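Norbridge Home Support
Ticket 973
Opened: September 9, 2020
Product: Salener curved mirror dish, large
Category: Finish and appearance
Status: Closed

Customer report

I bought two of these dishes in March, one for the hall table and one for the bedroom. The one in the hall is fine. The one in the bedroom shows everything bent, and the bending gets worse toward the rim. Up close there is also a dark band all the way around the bright part. I cleaned it and the band is still there. I would like to know if the finish is coming off or if the dish has warped. There are no chips that I can find and it sits level.

Support reply

Thank you for the report. Please send a close view of the mirrored surface. Before that, wipe it with a soft dry cloth and take off anything stored in it. Also tell us what you have cleaned it with so far, and the batch number from the sticker on the underside.

Customer reply

Batch number is 193. I used dish soap and warm water, then a paper towel. After that I tried the Colombo glass spray we use on the windows. No change with either one. Picture attached. 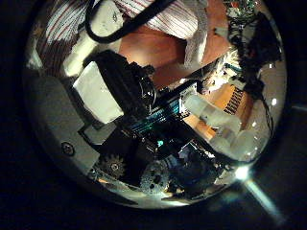

Attachment 1. Curved mirrored surface, close up. Reflected shapes squeeze together toward the rim; dark border on all sides.

Support reply

We checked the attachment against our notes for batch 193. The squeezed shapes near the rim come from the curve. Any deep curved mirror does this, and it gets stronger the closer you are. The outline of the bright area is roughly round, and we don't see a peeling edge along it. The white-and-red stripes near the upper left also show clearly enough to make out the colors.

We can't judge the dark band from one close view. It could be the room around the dish or it could be wear at the edge. Please try the following.

Move the dish to the hall table and put the hall dish in its place. Look at both from standing height, with the same lights on. If the band stays in the bedroom, it is a reflection. If it follows the dish, it is in the finish.

Run a fingertip lightly along the edge of the band. Worn finish feels rough or has a small step.

Stop using the glass spray for now. The care sheet calls for mild soap and a soft cloth. Paper towels can leave fine marks.

Customer reply

Swapped them. The bedroom dish looks the same as the other one when it is on the hall table, and the hall dish now has the dark band in the bedroom. Edge feels smooth. The bedroom has a dark Presow wardrobe next to the shelf, so I guess that is what I was looking at. Do I need to do anything about the spray I already used?

Support reply

Rinse once with warm water and dry with a soft cloth. No replacement needed. A lighter spot away from the wardrobe should reduce the band. Care sheet 104 sent by email.

Resolution: No fault found. Closed at customer's request.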